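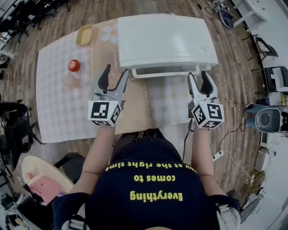 So the Stardale legislature has finally scheduled a hearing on the widows' property bill. It was first filed when I still had a landline.

The short version: right now, if your husband dies without a will in Stardale, the house can pass to his brothers. You get "reasonable use of the kitchen." That is the wording in the law. Reasonable use.

The bill would give a surviving wife half the house and a say in whether it's sold. Opponents call this moving too fast. See above, re: landline.

I read all 416 pages of public comments so you don't have to. A surprising number are from brothers.

One gentleman from Orton writes that women "have never complained about this before." His comment is attached, by the clerk, to a petition with 2387 signatures complaining about this.
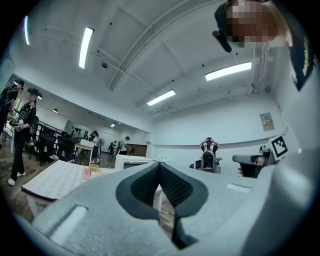 Another says the bill will cause arguments at funerals. Sir, have you been to a funeral?

The serious part. The legal aid office in Campos took on 400 of these cases last year, and most of the women settled before they saw a judge. Court fees are due up front and the house is the only thing they'd have to borrow against. You see the problem.

The bill has a fee waiver in section 6. Watch section 6. It's the bit that will get "sent back for further study," and without it the rest is a very nice letter to widows.

Kurnura passed almost the same law a while back. I've been asking people there about the collapse of the family and they keep telling me about parking.

Hearing starts at 9 a.m. Public testimony is at the end, after lunch, after the item on road signs. Bring a sandwich and something to read.

You get two minutes at the microphone. The brothers get two minutes too, and they do tend to show up early, so put your name on the list before you go looking for coffee.

Written comments stay open until the end of December. Mine is in. It's mostly about the kitchen.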